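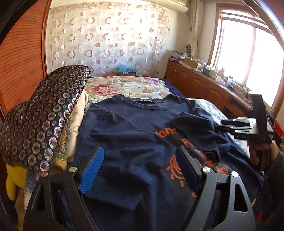 Lucienne Marty wrote in to ask whether the folding tips from the Gimcombe open day work for people with ordinary hands. They do.

Spread the T-shirt flat, neckline away from you, and pull both sleeves out before you start. Smooth from the collar down – creases left in the chest end up in the fold. Take hold of the cloth at the shoulder seam and the hem, never the print.

At the demonstration each shirt took over 60 seconds with grippers. By hand, allow 8. Stack no more than five to a pile, collars all one way.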